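Tips for Showing a Robot How to Fold Laundry

24 shares
3 comments

Folding is one of the harder jobs to teach by demonstration. Cloth never lands the same way twice, and the robot only has your recordings to go on. These tips cover both ways of doing it: folding with your own hands while a head camera records, and driving the arms by remote control.

Pick one fold and write it down. Tape the steps to the wall where you work. If one person brings the sleeves in first and another folds in half first, the recordings pull against each other. Seon-mi Do and I lost a Saturday to this. We had each learned to fold from our mothers and neither of us had thought to check.

Start with plain, solid-color cotton. Knit T-shirts are good because they have some weight and settle flat. Leave slippery fabrics, hoods and anything with buttons for later. Buy several sizes once the first size is going well.

Choose a cover that contrasts with the clothes. A dark shirt on a pale duvet is easy to make out. White undershirts on the same duvet are not, so put a colored sheet down before you do those.

Decide early whether you want a soft surface or a hard one. A table gives cleaner folds. A bed is closer to what people use at home, but the bedding creases and the garment can snag on the ridges. Smooth the duvet between folds if you want every start to match. If you want variety, leave it rumpled.

Open the garment with one shake. Hold it out wide, lift it clear of the bed and let it come down in front of you. Several small tugs look like fidgeting in the recording and are hard for anyone to label afterward.
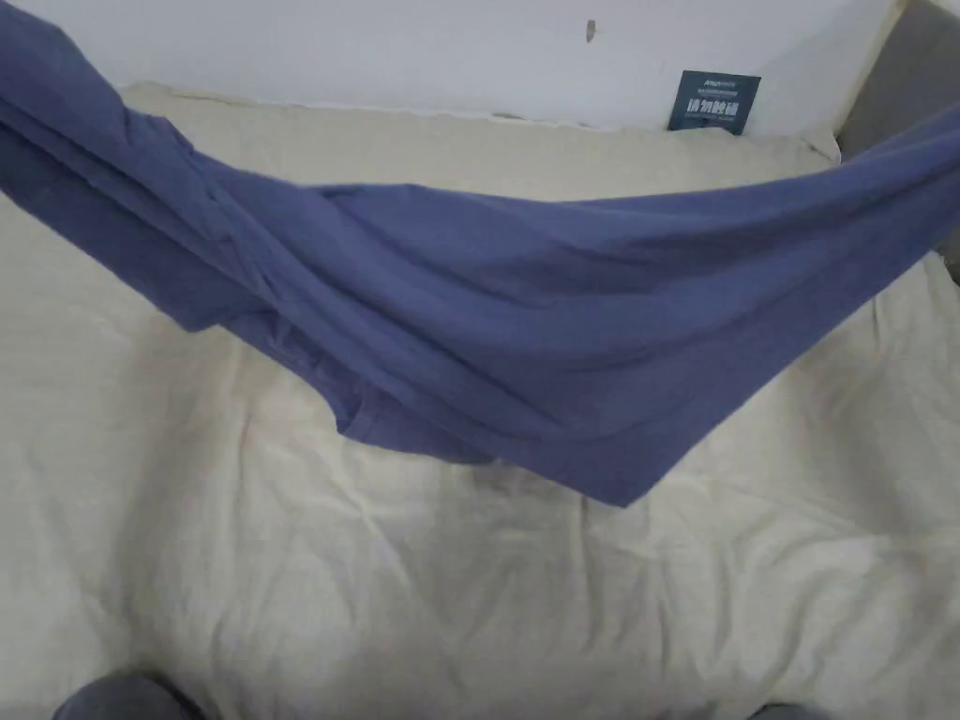 Blue cotton suspended above the bed, one corner hanging toward the middle.

Keep your head still while the cloth is moving. It is natural to look up at the next item in the pile before you have finished the one you are on. Finish, look at the folded piece for a moment, then look away.

Watch where your hands go. On a wide shake they can swing out past the sides of the picture. That does little harm during the shake itself, but the grab before it and the smoothing after it should both be in view. Take hold of the cloth close to your body's center line, then spread your arms.

Check the camera angle before each batch. Tip it down until you can see the near edge of the bed. A bit of knee at the bottom is fine. A lot of ceiling is not.

If you are driving the arms by remote control, go slower than feels right. You can't feel the cloth through the controls, so you have to judge the pull by eye. Pinch the hem, pause, lift. Oldřich Brabec ran our Nustex arms at full speed the first day and pulled two shirts clean off the bed.

Keep some of the mistakes. If a corner slips and you pick it up again, leave that in and mark it as a recovery. If you dropped the whole thing and walked off to answer the door, delete it.

Stop when you get sloppy. I can do up to 100 folds in an afternoon, but the last ones are never as square as the first. Break them into short runs and put the folded pile out of sight between runs.

Start each run with the garments mixed up. Dump them out of the basket and toss them by hand. If you unfold a neat stack every time, the old crease lines are already there and the robot learns from shirts that are half folded to begin with.

2 people found this useful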